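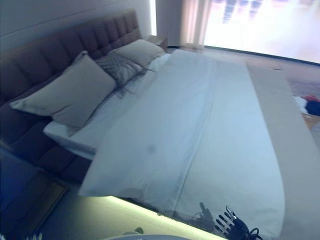 Call for participants: Night shift workers and day sleep at home

Gritcombe Sleep Study, second round
Posted January 1, 2024

We are looking for people who work at night and sleep in the day, and who live in Gritcombe, Wallin or Stotton. The study is about how people sleep at home after a night shift, in their own bed, with the usual noise of the street and the family. We do not ask you to come and sleep in a laboratory.

The first round was finished in June. It had only people who work in hospitals and care homes. For the second round we want also bakers, drivers, cleaners, warehouse workers, security guards, printers and all others who go to bed when the neighbors get up. We have place for 200 participants. Before we closed the first round we received 1,127 sleep diaries, and many of them had long notes in the margins. These notes were often more useful to us than our own questions, so in the new diary the space for notes is larger.

Who can take part

You can take part if you are 18 years or older and you have worked night shifts for at least six months. A night shift means for us that you work at least three hours between midnight and six in the morning. You should have, on average, two or more such shifts in a week. It does not matter if your shifts rotate or if they are always at night, but please tell us which one it is.

You should sleep at home after most of your shifts. If you sleep in a truck, in a staff room or at the house of a relative once in a while, this is no problem. There is a box for it in the diary.

We are sorry that we cannot accept people who are pregnant, who had a baby in the last year, or who are under treatment for sleep apnea. People who take sleeping pills every now and then can join. People who take them every day should write to us first.

Couples are welcome. In the first round several couples asked if both can take part when only one of them works at night. Yes, this is possible now. The partner who works in the day fills in a shorter diary, and the two of you do not see the answers of each other unless you show them yourself.

What you will do

The study takes 27 days. It can begin on any day that you like, also in the middle of a block of shifts.

Every time after you sleep, you fill in one page of the diary. It takes two or three minutes. You write when you went to bed, when you think that you fell asleep, how often you woke up and what woke you up. You write also what you ate and drank in the last hours before bed. You can use paper or the telephone, but please do not change from one to the other during the study.

For the whole period you wear a wrist band that measures movement and light. It does not record where you are and it has no microphone. You can wear it in the shower. If your employer does not permit anything on the wrist, for example in a kitchen, you take it off for the shift and put it on again afterward.

In the first week Oranuch Hemmin or Lewis Farquharson will call you one time for an interview of 40 minutes. They will ask about your work, your household and your bedroom. Some of the questions are very simple: which direction the window looks, what kind of curtain you have, how old the mattress is, how many pillows you sleep with, if there is a heater in the room, if a pet comes in. You do not need to buy anything or change anything for us. We want to learn about the room as it is. If you sleep on the sofa because it is quieter there, then the interview is about the sofa.

In the third week we send you a box with two things to try, which are a sleep mask and a pair of ear plugs. Half of the participants will receive the box and the other half will receive it after the study is over. You cannot choose in which half you are. If you already use a mask or ear plugs, you continue as before and you write it down.

At the end there is a second call, shorter, about 15 minutes. You can tell us then what was annoying.

What you receive

You receive a payment of $180 when you have finished. If you stop before the end, we pay for the days you have done. You do not have to give a reason for stopping. The payment comes by bank transfer or by check, normally within three weeks after we have the wrist band back. We send you an envelope with the postage paid for this.

You also receive a report with your own sleep times, drawn day by day. It is not a medical report. If we see in your diary something that a doctor should look at, Isla Tennant, who is the study nurse, will call you and talk with you about it. She will not contact your doctor or your employer without your permission.

Your data

Your name is kept separate from your diary. In the diary and on the wrist band there is only a number. Your employer will not know from us that you take part, even when you heard about the study at your work. We keep the list with names for two years and then we destroy it. If you want us to remove your answers, you can ask for this until the day when the study closes. After that day the numbers and names are no longer connected and we cannot find your pages.

Languages

The diary is printed in English, Spanish, Polish and Thai. The interviews can be in English or Thai, and in Spanish if you tell us one week before. Please do not worry if your English is not perfect. Half of our team learned it as adults, and the author of this page did also.

How to apply

Please write a short message to the study office, or leave a message on the telephone line. We need from you:

Your first name and a telephone number
The town where you live
What work you do at night, in a few words
The hours when we are allowed to call you

The last point is important to us. Many of you sleep at ten in the morning, and we do not want to be the reason that you wake up. If you write "only after 4 p.m.", we will call only after 4 p.m. We also send no text messages outside of your hours.

After your message Archie Carnegie will call you and go through a list of questions with you, mostly about health and shifts. This takes ten minutes. If you fit in the study, you receive the information letter and the consent form by mail. Please read them slowly and ask everything that you want to ask. You have two weeks to decide, and you can say no at this point also.

We take applications until all the places are filled. Drivers and bakers are at the moment very few on our list, so if you know one, please pass this page to them - a printed copy on the wall of a break room is very welcome.

Questions about the study in general, or complaints, go to Eilidh Galbraith, who leads it. She is in the study office on weekdays from noon until 8 p.m. You can also come in person, on the second floor above the Gritcombe public library. The elevator is on the side of the parking lot. The door downstairs is locked after six, so please ring the lower bell.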